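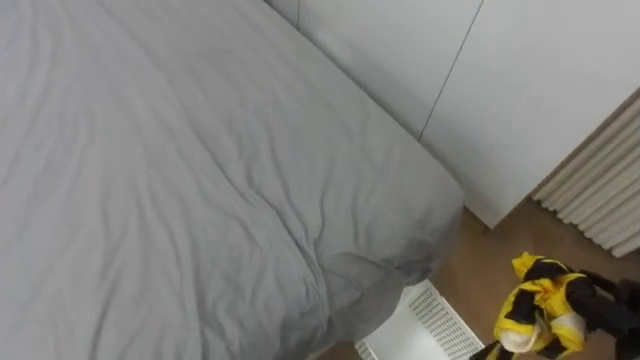
Five Stars Is Not an Opinion

Filed under: Opinion / Travel & Everyday Life

Last May I stayed for a week in a small apartment in Raltimora, and on the morning after I came home, my telephone asked me how many stars it deserved. It asked again in the evening. On Friday it asked a third time, and the message said that my host was waiting. I had slept well in Raltimora. The kitchen was small, the street was loud until midnight, the bread shop downstairs opened early and was very good. I wanted to give four stars. I gave five, and I have been a little angry about it ever since.

I think most people who travel know this situation. We are asked for our opinion, but we understand that only one answer is polite. Four stars, in the language of school or of restaurants, means very good. On the booking site it means that something was wrong. A host with too many fours is moved down the list, and after some time he gets a letter. So we press five, and the apartment in Raltimora, which was pleasant and loud, now has the same mark as a place that is pleasant and quiet. The person who comes after me and who sleeps badly will learn nothing from my visit.

I want to say clearly that I am not against the judging of rooms. When I was young my parents chose a guesthouse from a printed guide, and the guide was often wrong or old. One summer in Brollcombe we arrived at a house that had closed two years before. My father read the page aloud to the locked door as if it would help. Today this would not happen to us, and I do not wish to go back. My complaint is about what we do with the judging, and what it does with the rooms and with the people who clean them.

What the number cannot hold

A room is good for somebody. It is a simple thing to say and the number has no place for it. I need a hard mattress and a table where I can write. My sister needs a bathtub and does not look at the table. A family with a baby wants a place where the baby may cry without a note under the door. When all of us put our feelings into one number, we get a number that belongs to none of us.

Before Raltimora I compared two apartments for a long time. One had a rating from 247 guests and the other from 556, and the two ratings were different by a very small part of a star. I looked at this small part for most of an evening. I even felt that I was being a serious and careful person. But what did I know? I knew that many strangers had pressed the same button as I press. In the end I chose by the map, because of the market, and I could have done this in five minutes before dinner.

The written comments should be better, and sometimes they are. But they have become polite in the same way as the stars. "Great location." "Exactly as described." "We would come back." I have written all of these sentences myself. My English is learned from books and from work, and I noticed that for a review I do not need more than twenty words of it. If I am honest about the noise, I put the noise in the private message to the host, where it can't hurt him and where it can't help anyone else.

How the rooms change

The second effect is slower. When every guest can take away a star, the host begins to remove everything that any guest could dislike. The dark cupboard from the grandmother goes out, as somebody wrote that it smelled. The blue bedcover goes out too. What stays is gray and white, a plain cover on the bed, plain white doors on the wardrobe. I have slept in rooms like this in many towns, and I slept well, and I can't tell you which room was in which town.

I don't say these rooms are ugly. White is clean for the eyes when you are tired, and a plain gray duvet has never made me unhappy. In my own home I have less taste than I would like to admit. But a choice made from fear has a certain look after you have seen it several times. The owner of the rooms in Brollcombe where I stayed as a student had painted fish on the bathroom wall, not very well. I remember the fish. I am sure that today three guests would write about them, and the owner would buy white paint.

There is an answer to this, and I have heard it from friends: people may hang what they want in their own homes, but a rented room is a product, and a product should be the same for all. I accept this for a chain hotel. There I pay to know the door handle before I touch it. However, the small apartment was sold to us with another promise, that we would live for some days as people live in that place. If the room in Raltimora and the room in Brollcombe must please the same invisible guest, then I would like to hear this promise less often.

Who pays for the missing star

The third thing is the most serious to me, and we speak of it least. The star falls on a person. My neighbor worked for two seasons for Fabbri, a firm that cleans holiday apartments between guests. The work was paid by the apartment and the time was short, and when a guest took away a star for cleanliness, there was a deduction for that apartment. A hair in the sink could be the hair of the guest himself, but the cleaner was not asked. She told me that she began to photograph the sinks.

When I pressed my stars before, I imagined that I was speaking to a company. Often I was speaking about the pay of a woman with eleven o'clock behind her and four o'clock in front of her. I believe many guests would write differently if this was printed next to the button. Maybe they would write nothing, and call the host, and the host would send somebody with a cloth.

What I would like

I have a modest proposal and I know one place where it is used. Fomar, a small booking service that I found by chance, has no stars at all. After the stay it sends a short list of plain questions: Could you hear the street at night? Was the bed hard or soft? Was there a table? Would the place be difficult for somebody who walks with a stick? You answer, and the next guest reads the answers and decides what matters to him. It has only 3,256 places, and in many towns it has none, so I still use the large sites like everyone does. But when I answered for a room with a soft bed, I wrote "soft", and I did not feel that I had harmed anyone. Somewhere there is a person who looks for exactly this bed.

Until the large sites learn to ask in this way, I try to follow a few habits. If something is missing, I tell the host on the first day, while it can be brought. I give the five stars, since they are only a kind of tip now, and I use the text for one true and useful thing. For Raltimora I went back and changed my comment. It says: "The street is loud until midnight. The bread is ready at half past six."

The host thanked me for the bread.

Contact the editors | Copyright, all rights reserved | Back to top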